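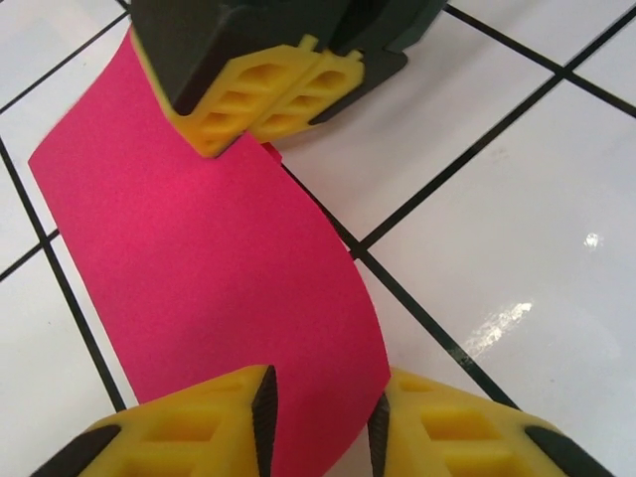 Pink sheet on white tile

Orholm Loaf Pan, Rastdale Bakeware

A straight-sided steel pan for sandwich bread, rye and pound cake. Folded corners and a rolled rim. Fits a dough made with some 300 g of flour.
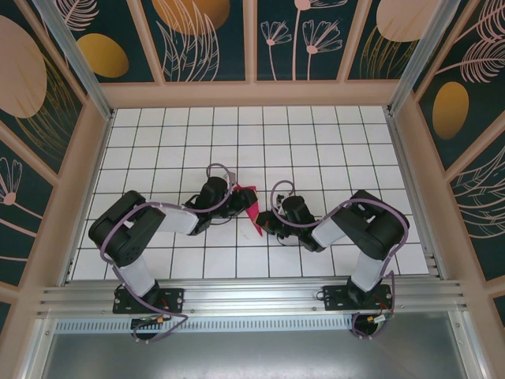
The pan is 21 cm long and comes without a coating, so season it before the first bake. Grease the corners well. Let bread stand for 2 minutes before turning it out.

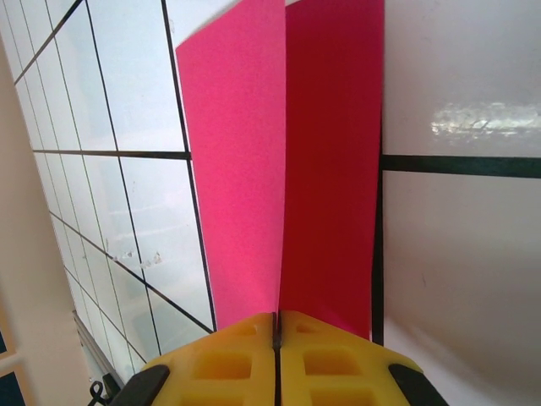 Yellow gripper fingers with square recesses

Lid sold separately. The older Zilthorpe lid is wider and won't fit.

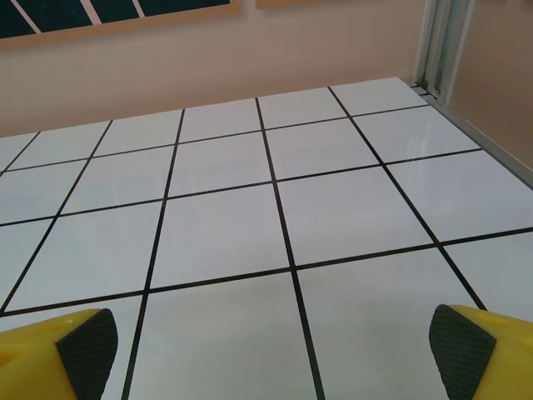
Care
Wash by hand and dry right away. No dishwasher. Light rust comes off with a dry scrub pad; oil the spot and heat the pan for 20 minutes.

Shipping
Orders leave the warehouse every Wednesday. The Blöndal rye set, with pan and lid, is back in September.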